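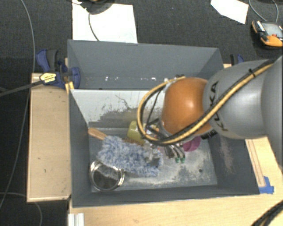

5.4 Failed grasps on soft objects

In 20 of the 300 trials the arm made a protective stop during the descent into the bin. Four of these stops came after the fingers closed on fibers of the duster and the arm tried to lift.

Figure 5. Bin picking with the KUKA arm; the blue duster lies partly over a cup and a bowl.

The force limit was then lowered, following Nuchit and Sukprasert, and the affected trials were repeated.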